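Section 4. Setting Up the Hatstead Label Printer for Small-Parts Storage

Read this section before you print anything. The quick card in the carton says the printer is ready in one step. It leaves out the roll tension, the sensor and the date setting, and those are the three things people write to us about.

4.1 Loading the roll

1. Switch the printer off at the back. The front button only puts it to sleep.
2. Open the lid and lift out the cardboard packing strip.
3. Drop the roll in with the labels facing up and feeding toward you.
4. Pull 4 inches of backing past the cutter and close the lid until both sides click.
5. Switch on and press Feed once. One blank label should come out. If you get three or four, the sensor has not found the gap; go to 4.4.

Note: Ultov rolls and Sabbagh rolls both fit. The Sabbagh carton promises 200 labels "with no curl." We would not count on the second half of that. Store any roll flat and out of the sun, whatever the carton says.

Caution: The cutter is sharp even with the power off. Keep fingers behind the plastic lip.

4.2 Choosing a label size

The Zadirari software will suggest a size for you. Ignore the suggestion the first time. It works from the length of your text and knows nothing about the drawer or box the label has to fit.

1. Measure the flat part of the surface. Leave out rounded corners and molded ridges.
2. Take a little off the height so the edge of the label does not sit on a seam.
3. Enter both numbers under Custom and save the size with a plain name, such as "small drawer."
4. Print one label on ordinary paper tape and hold it in place before you use the good stock. 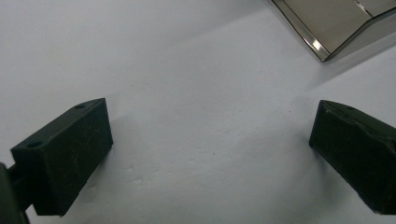
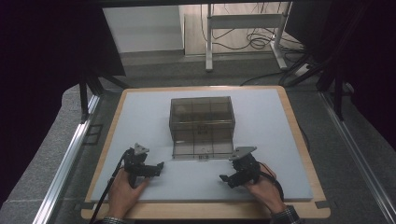

Will a label stick to a tinted plastic lid as well as it does to a clear one?

The tint makes no difference to the glue, but dark print is hard to read against a dark lid, so use white label stock and skip the clear.

4.3 Applying the label

1. Wipe the surface with a damp cloth and let it dry fully. Spray polish leaves a film, including the kinds sold as leaving none.
2. Peel the label from the short end.
3. Set one edge down, then smooth toward the other edge with your thumb.
4. Leave it alone for 10 minutes before you put the box away.

Note: The stock is sold as removable. In our hands it came off cleanly for the first few weeks. Labels put on in January left a gray line of glue by spring. If you expect to rename your boxes often, put the label on a strip of masking tape.

4.4 If the printer skips labels

1. Switch off at the back and take out the roll.
2. Find the small window under the roller and clean it with a dry cotton swab.
3. Put the roll back, switch on and hold Feed for 4 seconds until the light blinks.
4. Let the printer run out its test labels. Do not pull on them.

If it still skips, try a different roll before you order the replacement sensor. Most of the sensors returned to us worked fine.

4.5 Naming your boxes

The software comes with 21 templates. Most of them add borders and little pictures that take up room you need for words. Use the one called Plain.

Put the item first and the size second: "Screws, wood, short." The automatic sort reads only the first word, despite what the help screen claims, so "Short wood screws" will end up filed under S for short. Avoid "Misc." You will have four boxes called that by summer.

Caution: Do not rely on a printed label for medicines or anything poisonous. The print fades with heat and rubbing. Keep the maker's own container.

Section 4 last revised 16 April 2022. For network printing, see Section 5.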